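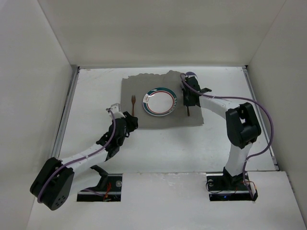
The Heditz two-arm kit has been with us since August, and several of you have asked whether it's worth the money, so I finally sat down with a pot of tea to write it up properly (sorry, it grew!). We've mostly been using it for table setting, which sounds silly until you've tried to teach it. The arms themselves I like very much. My one real grumble is the purple cable, which is longer than it needs to be. Look how far it swings out past the elbow of the right arm, toward the wall. I'd want a couple more ties there, and I wish Heditz would put a bag of them in the box.

Tsehay wrote last week:

> Merike, before I talk my boss into this, can you tell me what you paid and how long it took to get going? Also, is the teaching part hard? We've got a nice helper, Pantelis, who is good with his hands but has never touched a robot. And does the price cover the software, or is that another bill?
>
> Tsehay Araya

The price was $1,768 for the pair of arms with grippers, plus shipping. Getting it bolted down and moving took me 13 hours spread over a few evenings, and a good part of that was me reading the wiring page wrong and having to start over. I think Pantelis would do fine! You guide the motion, save it, and go again. I'd plan on 20 tries at one small job before you judge it, and please start with something small, like sliding a fork into place beside a plate. 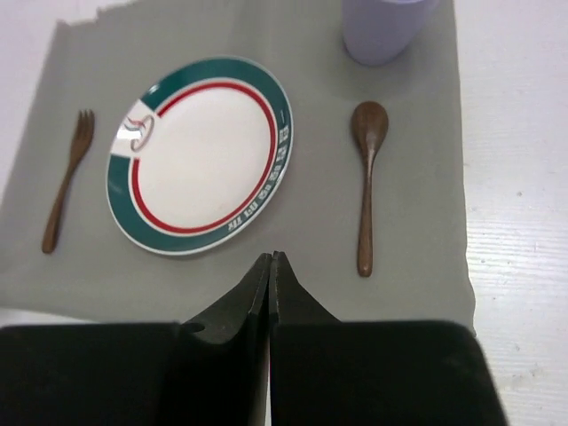 **Is the software extra?**

The basic package, Vlad, comes with the kit and has no yearly fee. Vostus sells a support plan on top for $200 a year, and we haven't bought it.

Back to the table setting for a minute, because I know Dace will ask. Wooden utensils are a good choice for a first project, and I'd pick them over metal ones while you're still learning. We like to mix up the starting positions too, with a fork or spoon lying at an odd angle on the bare table.
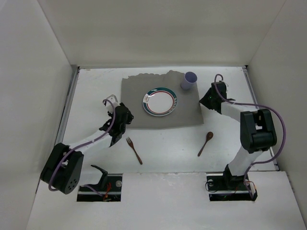 It makes for slower sessions, but the practice is much more useful than setting everything out the same way each time. Felt mats do like to creep and ripple, so smooth yours out between tries, or tape down the corners if that bothers you.

Would I buy it again? I would, and I'd order the spare gripper fingers at the same time to save on shipping. Tsehay, you're welcome to call me before you order, any evening is fine.

Warmly,
Merike Vasiliauskas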